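Subject: Re: [Plusasix] Lindano reprints, which one first?
Date: 9 May 2025

Hi all,

Finally finished The Lindano Receipt last night, well past the hour when a person with a job should be awake, and I have opinions! For anyone who missed the start of the thread, it's the second of the Addo books, the ones Cinunier has been putting back in print, and it's the one where the auction house gets robbed during its own fire drill. I'd only ever owned a beat-up paperback with the last chapter missing, so for years I had my own theory about who switched the crates. I was wrong, by the way. Not even close.

What I'd forgotten is how funny it is. The whole business with the night clerk and the sandwich had me laughing out loud on the couch, and then four pages later somebody's at the bottom of an elevator shaft and you feel bad for laughing. I also love that our guy is no good in a fight. He gets hit, he sits down, he asks for a glass of water. 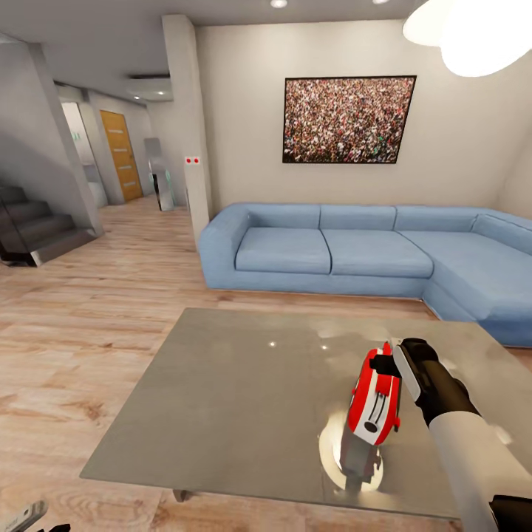 Nosipho Mokoena wrote:
> I'm going to be the grump. I liked the first one a lot, but Receipt
> lost me around the ferry. We get 33 pages of two men talking about
> a third man we've never met, and when he does show up he's dead in
> the next chapter. Also the copy I bought runs 414 pages and I swear
> the old edition was shorter. Did they put something back in, or is
> it just bigger type? Start people on the first one, I say.

OK, the ferry. I get it, I do, and the first time through I skimmed it too (sorry). But go back to it once you know who has the key! Half of what they say about the dead man is a lie, and you can work out which half from the bar tab. I went back and reread it right after finishing and enjoyed it more than the robbery.

As for the page count, I think it's the type. I put my old paperback next to the new one and the chapters match up line for line as far as mine goes. The margins are a lot wider now, too. My eyes are grateful, my bookshelf less so.
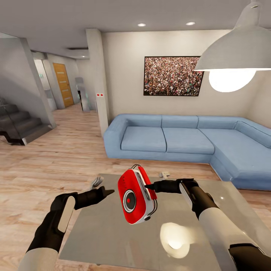
Living room with the glass coffee table.

Where I do agree with Nosipho is on the order. Start with the first one. You can follow Receipt cold, but the scene with the ex-partner at the bus station just lies there if you don't know what he did with the money.

Does anybody know if the third is still coming in September? I've seen nearly 800 different things said about it and none of them agree. I'd also happily swap a spare copy of the first for anything else by Addo, any condition, as long as it has its last chapter. Write me off list.

Back to work, yawning.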